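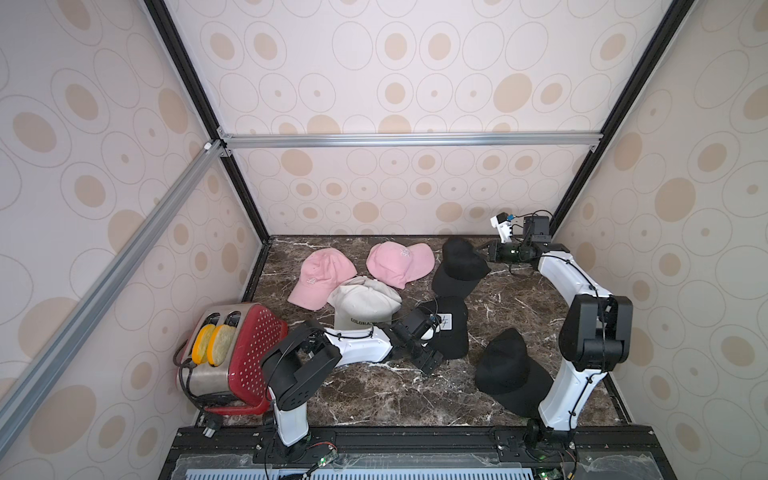
Por Hinata Honda

Chiba, lunes 18 de noviembre de 2024

Flaron presenta Bomo, un sistema para enseñar tareas domésticas a robots de dos brazos

La empresa Flaron comunica hoy la disponibilidad de Bomo, un conjunto de programas y mandos con el que una persona puede mostrar una tarea a un robot de dos brazos, sea a distancia, con dos mandos, sea llevando los brazos directamente con las manos. El sistema guarda los movimientos junto con las imágenes de las cámaras y los entrega preparados para el entrenamiento.

La primera tarea publicada es la de recoger gorras de una encimera. Hemos elegido las gorras porque son blandas, cambian de forma cuando se toman por la visera y a menudo quedan una encima de otra. En la misma mesa se dejan objetos de cocina, como una tostadora con el pan puesto, que el operador debe respetar durante el trabajo. La disposición cambia entre una demostración y la siguiente.

La colección inicial contiene 3266 demostraciones, realizadas desde el mes de julio por 22 operadores. De ellas, 3000 se ofrecen para el entrenamiento y el resto queda reservado para la evaluación. Cada operador nuevo hace antes 100 intentos de práctica, que no entran en la colección.

Los dos métodos tienen usos diferentes. Guiar los brazos con las manos resulta más fácil el primer día, pero el cuerpo de la persona tapa a veces la cámara fija. Con los mandos se aprende más despacio — sobre todo la coordinación de las dos pinzas — y a cambio las imágenes quedan limpias. Bomo permite pasar de un método al otro sin reiniciar la estación, y anota en cada registro cuál de los dos se ha utilizado.

El operador que trabaja a distancia dispone de la vista general y también de la vista desde la muñeca de los brazos. Esta segunda vista ayuda a decidir dónde cerrar la pinza cuando un tejido cubre parcialmente otra prenda, y permite vigilar los objetos pequeños situados junto a la pared. 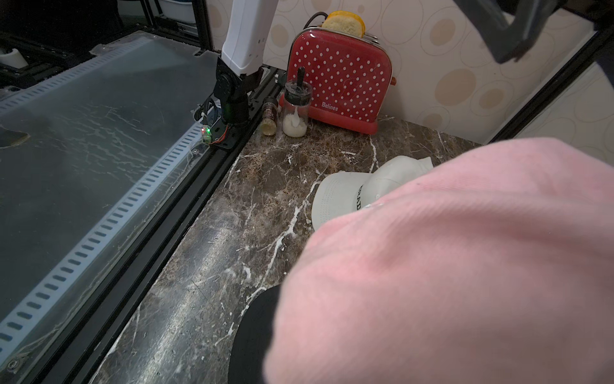

Charito Talavera considera que lo más difícil de enseñar es la corrección: si la visera se escapa, explica, conviene «dejar el error en el registro y recuperar la gorra con calma», para que el robot tenga también ejemplos de cómo seguir después de un fallo. Añade que ella prefiere los mandos, aunque las primeras sesiones le parecieron cansadas para las muñecas.

Siguiendo esta recomendación, Flaron conserva los intentos con correcciones y los marca por separado. Quien utilice la colección puede incluirlos o retirarlos.

Bomo se distribuye desde hoy por medio de Sallurer, que se ocupará asimismo de la instalación y de la formación de los operadores. El manual está disponible en español, en inglés y en japonés. Las solicitudes de demostración en nuestra sala de Chiba se reciben por el formulario de contacto de la página de Flaron.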